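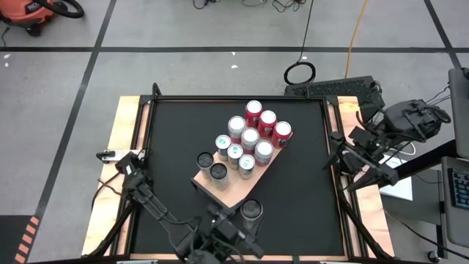 Item 4. Cans on the board, black can past the left corner.

CANNED DRINKS AND TABLE CHECK
Site: Clevberg
Room: 711
Checked by: Nii Kwofie
Date: 15/06/2019
Items on list: 18
Needs action: 2
Not applicable: 2

Mark each item OK, ACTION or N/A. Write a comment for every ACTION. Comments on the others are optional but they help whoever does the next check.

BOARD AND CANS

1. Board sits flat and does not rock when pressed at the corners.
OK. Pressed all four.

2. Board has no splinters, cracks or raised grain.
OK. One rough spot on the underside, sanded at the last check and fine now.

3. Cans are upright and grouped by kind.
OK. Red at one end, then the reddish-pink ones, then the silver ones with the small green circle on top, black at the other end. Keep this order. It makes the count sheet faster to fill in.

4. No can hangs over the edge of the board.
ACTION. One of the black cans is over the left corner. Move it in. The rows are tight, so either slide the whole group toward the red end or use the longer Buleck board. I would use the longer board.

5. Cans not on the board are clear of its edges.
OK with a note. One black can is on the black surface just below the board. It can stay there until item 4 is fixed, then put it with the other black ones.

6. No bulging, leaking or badly dented cans.
OK. Turned each one by hand. Small dent on a silver can, away from the seam and not sharp. Left in use.

7. Tabs flat, no can opened.
OK.

8. Tops wiped.
OK. Used a damp cloth and then a dry one. Please don't use the lemon spray on the tops, it leaves a film.

9. Best-by dates read and written on the sheet.
OK. The print on the black cans is hard to read. Take a flashlight.

TABLE

10. Legs tight, no wobble.
OK. Checked with the hex key from the Stirnine kit. Key is back in the kit.

11. Top clean, no sticky rings.
OK after wiping.

12. Cans kept a hand's width in from the table edge.
ACTION. The red can and the white can with black lettering are both near the edge. Same comment was made on the June sheet last year. A strip of tape on the tabletop would give people a line to go by. I have asked for a roll.

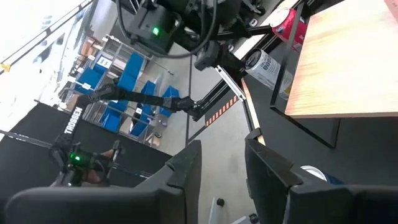 Item 12. Red can and white can near the edge of the light wood-grain table.

13. Edges of the tabletop free of chips.
OK. Ran a hand along all sides.

14. Corner guards fitted.
N/A. This table was never supplied with them.

FLOOR AND ROOM

15. Floor dry under and beside the table.
OK. Checked under the near legs too.

16. Cables tied back from where people walk.
OK. I walked the full path from the door and back. If anything gets moved, check this one again before the room is used.

17. Paper towels and a trash bag within reach.
OK. Half a roll left. Gbeho order is due, so I did not add more to the list.

18. Fridge thermometer read.
N/A. No fridge in 711. This line is copied over from the kitchen sheet and can come off the form when it is next printed.

GENERAL COMMENTS

Item 4 can be done by anyone in a minute and does not need a recheck from me. Write your initials next to it when it's done.

Item 12 stays open until the tape is down. Until then move the two cans in by hand at the start and end of each session.

Count sheet is separate and hangs on the hook by the light switch. Do not write can counts on this form.

Signed: N. Kwofie
Copy to: Clevberg front desk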